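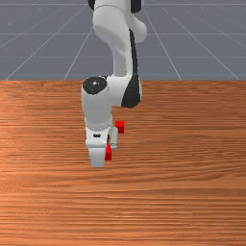 White robot arm over a wooden tabletop. Computer render.

CLAMAU ARE BACK TOGETHER AND I AM NOT COPING

5 June 2023

Friends, I had a whole different item planned for this spot (red carpet shoes, it'll keep) and then my phone started buzzing at breakfast and did not stop until lunch. Simone Lacerda and Jade Melnyk were on the same stage last night. Singing! To each other! With their eyes open!

For the newer subscribers, a quick catch-up. Clamau were the best pop duo of my twenties and I'll hear no arguments. Simone had the big voice and the bigger coats, Jade wrote most of the songs and stood slightly behind her looking like she'd rather be at the dentist. They made three albums, the middle one perfect, and then Jade walked off after the second song in Toledo and the rest of the tour was cancelled by email. Simone's next single was called "Second Song". So, you know. Feelings were had.

Since then we've lived on crumbs. Jade liked a photo of Simone's dog. Simone thanked "a friend who knows who she is" in the notes for her Christmas record, and the message board ran to 37 pages arguing over whether that meant Jade or her hairdresser. I was firmly on team hairdresser and I have never been so happy to be wrong, if I was wrong, which we still don't know.

Last night was meant to be Simone on her own, a tiny show at Estitz for people on her mailing list. The room holds 200. One of our readers got in with her sister, and she has sent me the most wonderful, breathless string of voice messages, so what follows is from her and from the shaky clips that are already everywhere.

Simone did six songs from the solo records and chatted a lot between them. Then she had some water, said "I've asked someone to help me with this one because I can never get the low bit right," and out came Jade in a grey jumper with her sleeves pulled over her hands. Our reader says there was a second of total quiet and then a noise like a kettle. They did "Borrowed Keys". They did "Ferry Lights", the long version, with the bit where they swap lines. Jade forgot a word and Simone mouthed it to her, and if you've got through that clip dry-eyed then you're made of sterner stuff than me (I was at my desk, I had to pretend it was hay fever).

And then there was a hug! A proper one, with swaying.
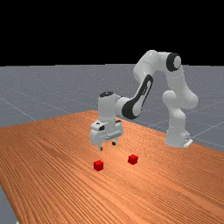
Wooden table on a gridded floor, with black beyond. Computer render.

Now, the questions. Is there a record? Rutora, who put out all three of the albums, posted a single purple heart this morning and then switched the comments off. Purple was the colour of the second album's sleeve. I'm just laying it out for you. Simone's own people say she "had a lovely evening with an old friend", and Jade hasn't posted since January, when she put up a picture of some soup.

There's also the small matter of the ex. Longtime readers will remember the theory that the whole bust-up was over a drummer, and I got a fair few emails today asking me to dig him up again. I'd rather leave the poor man alone. Simone said years ago that the fight was about money and being tired, and having once shared a campervan with my best friend for 31 days, I believe her completely.

What I can tell you is that the old albums are flying. "Ferry Lights" was at number 418 on the download chart yesterday and by this afternoon it had climbed into the top forty, on the strength of a wobbly phone video with somebody's elbow in it. My favourite comment underneath came from a woman who played it at her wedding, got divorced, couldn't listen to it for years, and has now had it on repeat since dawn with the windows open. Good on her.

If you were in the room, please write to me. I want to know what Jade's shoes were like, whether they talked between songs when the mics were down, and whether it's true they played a bit of something new at the very end, because two people swear they did and one swears it was only the piano being tuned. Clips welcome too, however wonky.

The red carpet shoes will run next time, unless there's a tour announcement, in which case you're getting nothing but that.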